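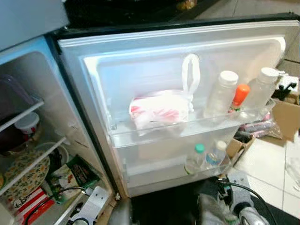 Fridge at the apartment, door open.

Wusilgate Renters Board > Utilities and Billing > Landlord charging a "true-up" on electric

fotska_tenant
Posted Sunday

I rent a furnished apartment in the Clollham building. There are two of us on the lease. Electric is not in our name. We pay a flat amount with the rent and the landlord squares it against the actual bill once a year. The lease runs 24 months and this was the first time he has done it.

He says we used 3,448 kWh and owes us nothing back. He wants another $188 by the end of January. The notice is one page with a total and no meter readings. The clause in the lease says "utilities to be reconciled annually against provider statements." No provider statements came with it.

I am not refusing to pay. I want to know if I can ask for the statements first, and if the deadline still counts while I wait.

hallway_lamp
Posted Sunday

Ask for the statements. Your own lease says that is what the number is based on. Do it in writing, email is fine, and keep it short. I would not pay until you see them.

margus_l
Posted Sunday

I disagree with the part about not paying. If the clause makes it due with rent, you could get a late fee or worse, and then you're arguing about two things. Pay it, write "paid under protest" on the payment, and ask for the statements the same day. I did that at my last place and got part of it back two months later.

Margus Lapiņa

hallway_lamp
Posted Sunday

Getting money back from a landlord is a lot harder than not handing it over. I had one in Forsyth who agreed in writing that he owed me and it still took until I moved out.

margus_l
Posted Sunday

Fair, but you weren't facing a late notice. Depends on the lease. OP, does it say "additional rent" anywhere near the utilities part?
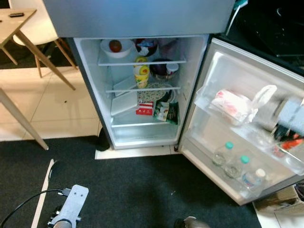 Re: Landlord charging a "true-up" on electric

fotska_tenant
Posted Monday

It does say additional rent. Section on utilities, second paragraph. So I guess margus has a point.

Other details people asked for by message. Heat is gas and included. Hot water I am not sure about. The meters are in the basement behind a locked door and I have never seen ours. We moved in partway through a billing cycle.

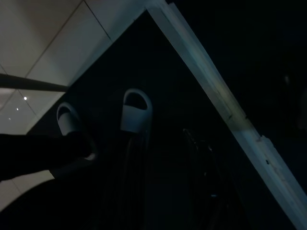
Slide sandals by the scuffed white edge.

fdressler
Posted Monday

Partway through a cycle is what I would look at. I kept the books for a small building for years and the move-in month was wrong more often than any other. The provider bills the full cycle. If he didn't take a reading the day you got the keys, he either split it by days or didn't split it at all. Splitting by days is usually accepted. Not splitting it means you paid for the last tenant.

Also get the meter number off the statement and match it to the meter itself. Ask for someone to let you into the basement. Mixed up meters are common in older buildings where units were combined.

Frauke Dreßler

hallway_lamp
Posted Monday

Good point on the meter number. Find out about the hot water too. If the water heater is electric and it feeds more than one unit, he can't put it all on you.

margus_l
Posted Monday

He can if the lease says so. Some do.

hallway_lamp
Posted Monday

Not everywhere. Some places require that to be disclosed before signing. Check the local rule before telling OP he can.

margus_l
Posted Monday

I said "if the lease says so." Checking the local rule is fine by me.

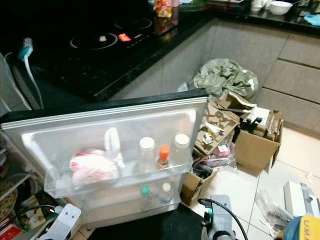

Kitchen counter and the induction cooktop.

fotska_tenant
Posted Wednesday

Update. I sent an email asking for the statements, the meter number and the reading from move-in day. He answered the same night and said he would send the statements but has no move-in reading. He did not say how he handled that month. Basement visit is set for Friday at 4 p.m.

fdressler
Posted Wednesday

Take a photo of the meter face with the number readable, and write down the reading. Ask him in the next email whether the first month was split by days. One question per email gets answered more often.

fotska_tenant
Posted Wednesday

Will do. I'm paying under protest before the deadline and will post the meter number question in a new thread if it doesn't match.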